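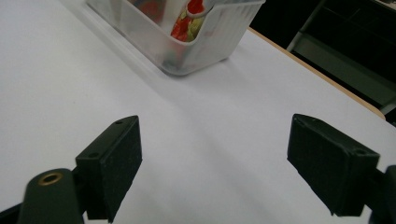 How do you keep up a sourdough starter when you only bake twice a month? Keep it small, keep it in the fridge, and feed it the night before you need it.

I get asked this a lot, mostly by people who bought a big jar and a big bag of flour in the same week and are now throwing out a bowl of goo every morning. I did that too, my first winter. I was feeding the thing like a farm animal. We had discard pancakes, discard crackers, discard waffles, and by the middle of February my family asked very politely if we could have some toast.

So these days I keep a spoonful or two in an old mustard jar at the back of the fridge, behind the pickles. It gets gray liquid on top and smells like nail polish if I leave it too long. I stir that in, take out a bit, give it fresh flour and water, and leave it on the counter overnight. If it's still sluggish in the morning I feed it again and we have store bread that day. I once left it for 11 weeks and it came back on the third feed!

The flour question is next, I know. I use a bread flour from the mill shop in Karkthorpe, the one next to the garden center, and a little whole rye for the starter itself. The rye wakes it up faster than anything else I've tried. If you only have all-purpose, use all-purpose. My loaves came out a bit flatter when I did, and they still got eaten.

My basic loaf is the same one I've been making since we moved. I mix it after dinner, fold it a few times while I watch something, and shape it before bed. The shaped dough weighs 927 grams this week because I was heavy-handed with the water, when it should be closer to 900. It goes in the fridge until morning and straight into a hot pot. I know there are people who do the whole thing with a thermometer and a notebook, and I admire them, but I've got a bus to catch. 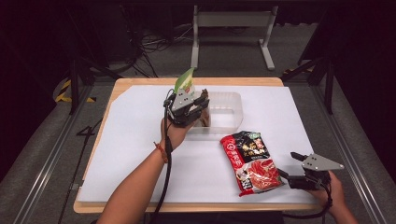
Snack in the gripper, bracelet on.

Back to bread, and salt this time. I forgot it again on Tuesday. You can tell as soon as you cut it, it's pale inside and tastes like a wet envelope. My fix is to weigh the salt into a little dish before I touch anything else and put the dish on top of the flour bag, where I'd have to move it to get at the flour. It works most of the time – Tuesday I moved the dish.

A few of you wanted to know about the pot. It's a plain cast iron one with a lid, it came from a yard sale, and it's heavier than my suitcase. I looked at the fancy bread ovens and closed the page pretty fast. If you don't have a pot with a lid, a baking sheet with a roasting tin upside down over the loaf does a decent job. Take the tin off halfway so the crust gets some color, and please use the thick mitts. I still have a mark on my wrist from the thin ones.

Next week I want to try the seeded version again, with the seeds soaked overnight this time. Last time I put them in dry and the crumb was like a brick. If you have a way of getting sesame to stay on the outside of a loaf instead of all over the kitchen floor, leave it in the comments, I'm still sweeping.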